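Hastidberg lab pits two grippers against a sink of dishes

November 10, 2024

HASTIDBERG - Two grippers, one sink, same arm. First numbers are in from the dish test at Hongate, the small automation shop on the east side of town, and the cheaper hand came out ahead on cups. Not on flatware though.

The shop has been running the comparison since August. One hand is the stock two-finger gripper. The other is a soft-finger model from Tandwood, sold mostly to bakeries and packing lines. Each one got 415 tries at lifting a single item out of a basin and setting it on the counter. Mugs, bowls, plates, cups, knives. Nothing sorted beforehand.

Stock gripper dropped or missed 31 mugs. Tandwood hand, 18. Knives went the other way, with the soft fingers sliding off thin handles again and again while the hard ones mostly held.
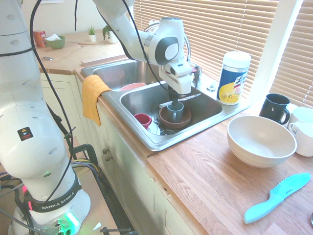
Will the test say which gripper is better for a home kitchen? It will give a score for each kind of dish, and the shop says it wont name an overall winner until both hands have been run on a second arm.

Straight-down grabs on an upright mug are the easy part, according to the shop's notes. Fingers on the rim, close, lift. Stacked dishes are harder. Something lying across a bowl changes how the fingers can come in, and the planner will sometimes pick a path that shoves the whole pile sideways. Those count as a fail even if the mug comes up.

Camera placement mattered more than expected. A view from the side of the sink lost track of items low in the basin, so a second veiw was added in week three and the early runs were thrown out and redone. That cost 11 days. The controller was left alone the whole time, same speed and same grip force limits for both hands.

Software for the pick order comes from Thepsuriya, which also supplied the scoring sheet. The firm has asked for the raw logs and plans to try the same dishes at its own site.

Still to come: wet runs with soap in the basin, and a round with the tap on. Finger wear too. The soft pads get replaced after every full set, the hard ones haven't been changed yet, and the price of spares is going in the final write-up.

Full results are due out on the Hongate site once the second arm is done. No date set.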